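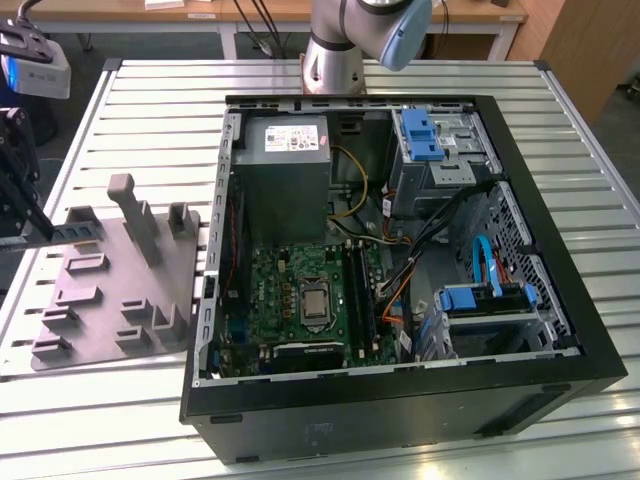
Why have a written rule for something everyone already does, one reader wanted to know after the February issue, when all it does is give people one more page to skip? Fair! I've skipped plenty of pages myself. But "everyone already does it" was what we said about power cords too, and then we went looking and found three different habits on one floor.
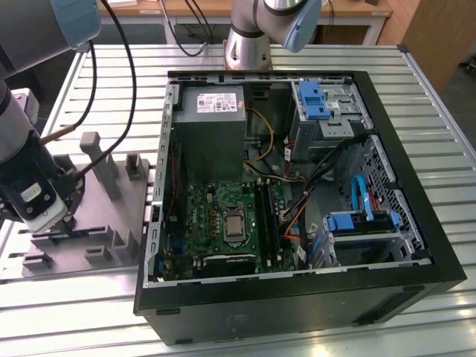
Atieno Athumani

So I sat down with the Judum bench rules again, the ones for robot work on open computers, and cut them from 20 to 7. Most of the old ones said the same thing twice (and one was about a cart we got rid of). The ones I kept are short. Cord out of the wall before the side panel comes off. Fixture checked against the drawing at the start of every shift. Wrist strap on for anybody touching a board or a memory stick by hand, and yes, that includes me when I'm "just nudging it."

The one I expect mail about is speed. When a person has to reach in, the arms get stopped first, all of them, even the one you think is parked.

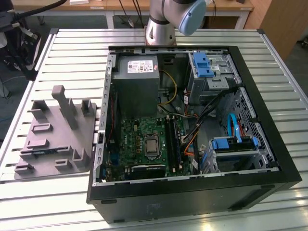

Slow mode doesn't count as stopped, and neither does pausing the program on the laptop. Use the button. Zeman wanted an exception for quick cable fixes and I said no, but I'm willing to hear it again if somebody writes it down properly.

The new sheet goes up by the door next week. Please take down the old one if you still have it taped somewhere!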